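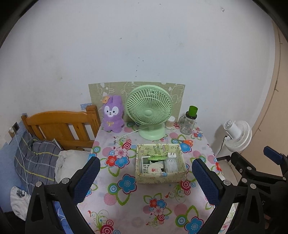 附件1:靠墙的小桌,粉底大花桌布

工单 136
产品:Rengifo 随身手电,300 流明,尾部按键
提交人:Bent Egilsson
处理人:Iolo Nicholas(Condimgate 售后)
状态:已解决

问题描述
手电在裤兜里自己亮。已经发生三次。第一次我以为是手机,第二次是在 Clakevcombe 的图书馆,对面的先生先看了我的口袋,再看了我的脸,然后换了个座位。第三次没人看见,但大腿烫了一块,红到晚上才退。电池满电出门,到家只剩一格。
我每天带的东西是:手电、折刀、钥匙、钱夹、一支笔。手电用背夹夹在右前兜,灯头朝下,这么带了两年多。上一支别的牌子一直很老实,只是不怎么亮。

回复 1(Iolo Nicholas)
Bent 您好,抱歉让您的裤子承担了照明工作。先确认几件事:
1. 亮起来的时候是哪一档?
2. 尾盖有没有拧到底?
3. 有没有开启“锁定”?方法是熄灯状态下连按四次,灯头闪两下即为锁定。
另外,烫伤如果还疼请去看医生,在弄清原因之前请把电池取出来放。

回复 2(Bent Egilsson)
最高档。每次都是最高档,它从来不肯低调一回。
尾盖拧到底了。锁定我试过,闪了两下,放进口袋,走到公交站又亮了。说明书第二页讲锁定以后“可放心携带”,我现在读这句话有点想笑。
电池已取出。目前我带着一根空的金属管上班,重量合适,手感也不错。

回复 3(Iolo Nicholas)
锁定之后还能亮,就不太像误触了。锁定是靠电路判断的,单次按压应该唤不醒它。请做下面的测试,不用工具:
a. 装电池,锁定,平放在桌上一小时,不要碰。
b. 仍然锁定,握住灯身轻轻晃 50 下。
c. 尾盖退四分之一圈,再晃一遍。
请在每一步写下亮或不亮。测试时别对着眼睛。
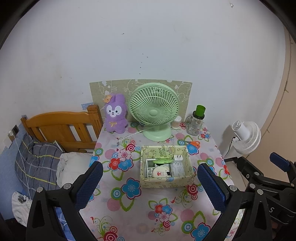

回复 4(Bent Egilsson)
结果如下:
a. 不亮。
b. 晃到第 11 下亮了,最高档。我没晃完剩下的。
c. 不亮。晃完了全部,胳膊酸。
所以退四分之一圈就没事。可这样防水就没了吧?而且每次要用都得先拧一下,掏手电的动作从一秒变成四秒。Herkgate 店里卖给我的时候,说的可是“单手即亮”。它确实做到了,零手也亮。

回复 5(Iolo Nicholas)
谢谢,很有用。已转给二线的 Anca Nistor。退四分之一圈确实会影响密封,只作临时办法,请避开雨天和洗衣机。

回复 6(Anca Nistor)
Bent 您好,我接手硬件部分。
晃动会亮,断开尾盖就不亮,我怀疑尾盖里的压圈松了。压圈一松,电池瞬间断电又通电,驱动会重新上电。重新上电时本来应当记住锁定状态,但早期固件记不住,醒来直接进最高档。
请取下尾盖,看内侧那个带两个小缺口的金属圈,用尖头镊子顺时针拧,看它动不动。别用折刀的刀尖,每周都有人用折刀的刀尖,然后我们就要多开一张工单,有时候还有一张急诊单。

回复 7(Bent Egilsson)
动了。拧了差不多大半圈才紧。
用的是镊子。(刀尖试过一下,滑了,没出血,请不要写进记录。)
拧紧后锁定,重新晃了一遍,50 下全部不亮。现在有点失落,习惯了它有自己的主意。

回复 8(Anca Nistor)
已经写进记录了,系统不让删。
压圈的问题算解决,固件还在。您这支是早期批次,用户自己刷不了,我们可以给您换一个灯头,您把旧的寄回即可,运费我们出。尾盖一并换新的,出厂前会点螺纹胶。换之前可以正常使用,但建议每隔一阵检查压圈,背夹最好改成灯头朝上,万一亮了,光从兜口出来,您至少会知道。

回复 9(Bent Egilsson)
灯头朝上试了一天。坐下来时尾巴顶着胯骨,开车尤其明显,又改回去了。
灯头和尾盖星期一收到,装好了。锁定,晃,不亮;故意退一下尾盖再拧紧,还是锁着。带着它走了一个来回的山路,跟钥匙放同一个兜,也没事。
顺便问一句,背夹的漆磨掉一块,保修管不管?

回复 10(Iolo Nicholas)
背夹的漆不管,说明书第十一页,字比较小。换新背夹可以在网店单买,沉头螺丝随附。
内部备注:说明书“可放心携带”一句已报给文案,建议删掉“放心”。文案回复说剩下的“可携带”听起来像在介绍一块砖。待定。
旧灯头收到后本单自动关闭。

回复 11(Bent Egilsson)
旧灯头今天下午寄出了,单号在附言里。背夹就先这么用着吧。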